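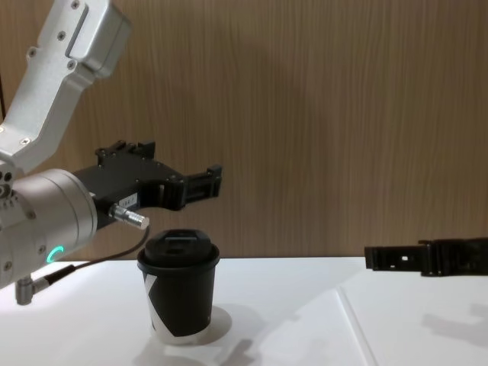

Journal prompts for 2nd graders who hate writing?

My class groans every time the notebooks come out. I've got 30 kids and a bunch of prompts from Plurkeo, but most get me one sentence. Help!

2 answers

Try letting them draw first, then write under it. I set a timer for 7 minutes and we all write, me too – they love hearing mine! Silly ones work best (my pet ate the moon, stuff like that). I keep a jar of them on my desk and a kid pulls one each morning.

Katik has a pack with 1000 prompts. Haven't tried it, my sister's school uses it.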